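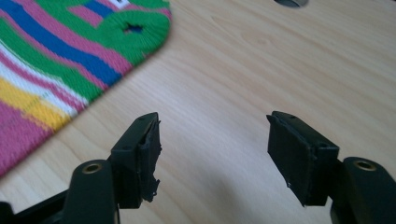 Progress report, Flitumstead Knit Sorting and Repair Room
Reporting period: November to date
Prepared for: MacRitchie Small Grants Office
Submitted: Apr 9, 2021

1. Summary

The grant covers one work table, its setup, and the sorting, inspection and mending of donated knitwear at the Flitumstead site. The table is in service. Inspection has kept pace with intake. Mending is behind plan and is discussed in section 4. The item total for the period is 1201 against a target of 1000.

2. Work surface

The old folding tables were retired in November. They had a dark, rough top that snagged open stitches and made dropped yarn ends hard to find. The replacement is a single wooden table with a pale, smooth top. Three points from use so far:

Snagging. No new pulls have been logged against the table since it went into service. The edge was sanded once, along the side facing the door.

Contrast. Dark yarn and small holes show up well against the pale wood. White and cream knits are harder to check, and staff now lay a sheet of gray card under them.

Cleaning. The top is wiped with a barely damp cloth between batches. It is cleared completely at the end of each shift, and nothing is stored on it overnight.

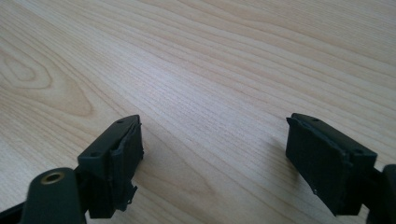 The finish has held up. We had budgeted for a second coat during this period and did not need it. The unspent amount, $165, is carried forward under materials. A felt pad was added under one leg to stop a slight rock; the floor slopes toward the drain.

3. Inspection

Each piece is laid flat, checked on the outside, turned, and checked again. Small striped items take longer than plain ones. In multicolor work the faults tend to sit where yarns change, and a gap in one band can be hidden by the color next to it. Inspectors were asked to follow one band at a time across the piece instead of scanning the whole surface. This is slower – the time per item went up – but fewer pieces now come back from the second check.

Gathered areas, such as the crown of a hat, are checked by hand for loose closing stitches. A small opening at the gather can be part of the pattern or a dropped stitch, and the two are treated differently. If the surrounding stitches are firm the piece passes. If they move under light tension it goes to mending.

Labels are left on where they are sewn flat. Loose labels are removed and the thread ends picked out.

4. Mending

The mending queue stands at almost 50 pieces. Most need a yarn match, and the donated stock is short of bright greens and blues. An order was placed with Dulo for mixed small skeins and has arrived in part. The magenta was the wrong weight and went back. Plain repairs in black, gray and navy are up to date.

Two methods are in use. Duplicate stitch is used over thin areas. Holes are closed by picking up live stitches and grafting where the edge is sound. Darning is kept for the inside of cuffs and brims, where it will not be seen.

5. Outgoing stock

Finished items are folded, bagged by size and sent to the Hinddale store. Hinddale has asked for children's sizes to be bagged apart from adult sizes. This was done for the last two deliveries and will continue.

6. Changes to plan

The second table is postponed. One is enough at the present rate of intake, and a second would block access to the shelving. We request approval to move that line to yarn and needles. No change to the total is requested.

7. Next period

Clear the mending queue. Complete the yarn order. Replace the lamp over the table with one that gives a more even light – the present one leaves long soft shadows toward the near side, and dark knits are hard to read there. Write up the inspection steps on one page for new staff.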